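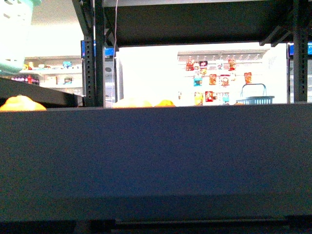

How to read a transfer rumor without losing your afternoon

Every window, the same thing happens. A striker at a mid-table club is "in advanced talks," then "close," then "set for a medical," and then he plays ninety minutes for the club he was supposed to be leaving. By that point the people who wrote it up are three players further along.

I've been doing this for long enough that I no longer believe any of it on first reading, and I'd recommend the same to you. What follows is the routine I use. It takes a few minutes per rumor and will spare you from buying a shirt with the wrong name on it.

What you need

A browser, a plain text file or a notebook, and the willingness to be bored. You don't need an account on anything. You certainly don't need to pay for a "tier list" of reporters, most of which are put together by teenagers who rank people by whether they like the news.

Step 1. Find the first version

Open the story you've just been sent. Scroll past the part that tells you who the player is and look for the phrase that does the work: "according to reports," "it is understood," "as per." If there's a link, follow it. If that page has a link, follow that one too. Keep going until you reach a page that credits no one else.

Last window I did this with a supposed bid from Olorcombe for the Ulholm left back. Six sites had it. Five of them led back to the sixth, and the sixth had one sentence, which said Olorcombe "could be interested in strengthening at left back." There was no bid in it. The bid had been added along the way.

If you can't find a first version at all, stop here. You're done. Write "nothing" next to it and go outside.

Step 2. Underline the verbs

Copy the original sentence into your file and look only at the verbs. Sort them like this:

Bid, agreed, signed, rejected: something is being claimed, and it can be wrong.

Monitoring, tracking, admiring, considering: nothing is being claimed. Every club monitors every decent player. It's what the scouting department is for.

Could, may, might, would be open to: the writer had a page to fill.

You'd be surprised how much of a rumor page falls into the last two groups. I once went through 56 items on one page and came away with four that said anything had taken place.

Step 3. Ask who wanted it printed

Somebody told the reporter, assuming anyone did. There are only a few candidates. The selling club wants other buyers to hurry up. The buying club wants its own fans to see it's trying. The agent wants a new contract for his client, preferably at the place where he already lives and the kids are in school.

My rule is to look up how long the player's deal has left. If it's a year or less and he's suddenly wanted by three clubs in three countries, assume it's about a new contract until you see otherwise. Taipe's goalkeeper has been "attracting interest" every February for as long as I've kept notes, and he has signed an extension most springs. Good for him. I don't call that transfer news.
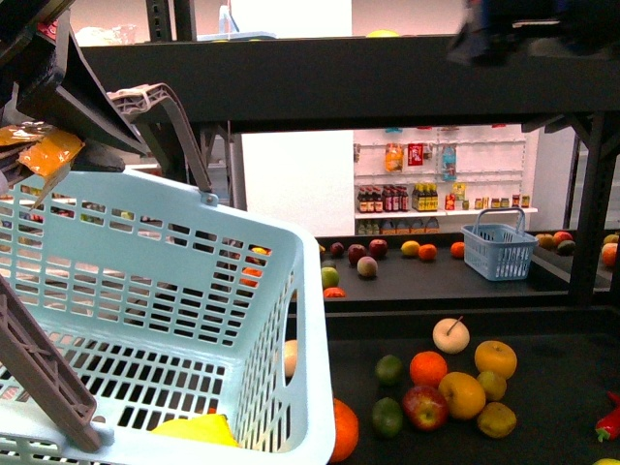

Step 4. Check the fee against something

Fees in rumors tend to be round and they tend to be large. Before you repeat one, find the buying club's record signing and compare. If the rumored number is well over the record, and the player is meant to be a backup, you have a problem.

Also watch for the add-ons trick. A fee "rising to" a certain figure usually gets there only if the player wins things his new club has never won. Write down the part that's paid up front. If the story doesn't give it, write a question mark. Don't fill it in yourself by halving the total, which I have seen people do in print.

Step 5. Check whether there's room

This is the dull one and the one most people skip. Look up the squad. Does the club already have three players in that position? Is there a squad limit, or a limit on foreign players, and are they at it? Has the manager said anything lately about the academy kid who plays there?

A club can sell someone first, of course. Then the rumor depends on a second rumor, and you should go back to step 1 and start with that one.

Step 6. Write it down and come back

Put the claim, the first source, and the verb on one line of your file. When the window shuts, go back and mark each line yes or no. No half points. "They were definitely in for him at one stage" is a no.

I keep mine in a file called Beda, after my old dog, who also brought things in from the yard that turned out to be sticks. Over the years it's grown to 3,693 lines. I won't give you my hit rate by outlet, partly because people get angry, and partly because even 200 lines from one place doesn't tell you as much as you'd think. Most of the lines are copies of each other. What I will say is that the sources I assumed were good before I started keeping score were mostly just early with the obvious ones, and a couple I'd always laughed at did fine.

Things that look like evidence

The follow. He followed the club's account. He also follows a brand of cereal and nine hundred barbers.

The flight tracker. A private plane flew from one city to another city. Planes do that.

The photo outside the training ground. Check the weather and the hair. These come round again every window, sometimes with the same coat.

The "here we go" from an account you haven't heard of. Look at the spelling of the handle, slowly.

The deleted post. It may have been deleted because it was true. It may also have been deleted because it had a typo.

If you only have a minute

Do steps 1 and 2. They get rid of most of it. If there's still a real verb left after that, it's worth the other four, and if you can't be bothered, wait for the club to put it on its own site. It'll be there by morning if it's happening.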